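Session 2: teaching by hand

OK, so this is the part I love! You take the leader arm, the small one, and you play tic-tac-toe through it while the follower copies you. I want 40 demos from each group, all starting at the pad with the arrow and ending on a square I call out (B2, say). Go slowly near the piece, please. Jerky hands make jerky policies.

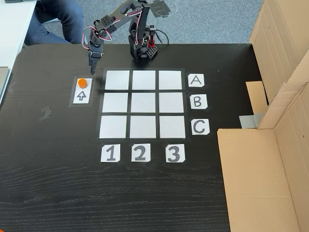
Kolbrún asked whether a fumbled grasp should be thrown away. Keep it if you recovered, I'd say, and bin it if you dropped the piece. Bent Þorgeirsson disagrees with me and keeps everything.

Save to the Brivska folder, 30 seconds max per demo.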